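Progress report to the Ackroyd fund, second period
Prepared by Burgi Rainer for the Vallovix touring show
Feb 18, 2018

The grant pays for the writing and first staging of Driver, a one-hour comedy show on the mathematics of bus timetables, parking and getting lost. Work is on schedule except for the school booklet, covered below.

Script. The second draft is finished and runs nine minutes over. The section on queues will be shortened, and the long story about the roundabout will probably go. The songs stay as they are.

Preview performances. We gave two previews at Prerneo, which has 98 seats. The first sold out. The second was a little over half full, on a night with heavy rain. The puzzle in the second half went better when people worked in pairs – we will keep it that way. The interval quiz was too hard and has been rewritten.

School booklet. The booklet has 30 puzzles, all of them tested with readers over 12. Printing has slipped because the answer pages had to be set again. The print run is still 700 copies, and the quote from the printer has not changed.

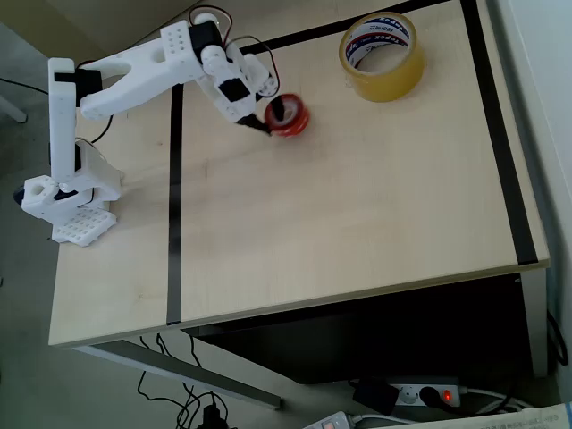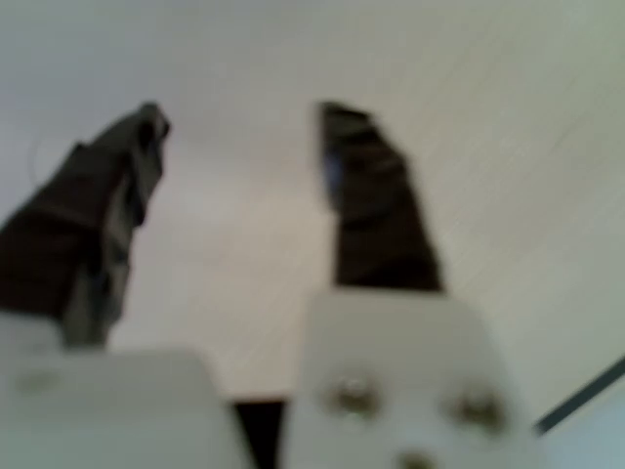
Spending is within budget on every line but travel, where the van cost more than planned. We have covered this from the costume line, as your letter allowed. No change to the total is requested.

Next period. The third draft is due before rehearsals start again. We are talking to two more theaters and hope to confirm at least one. The sound recording of the songs will be done in a single session. Receipts for the previews are attached separately, along with the signed hire agreement for the hall.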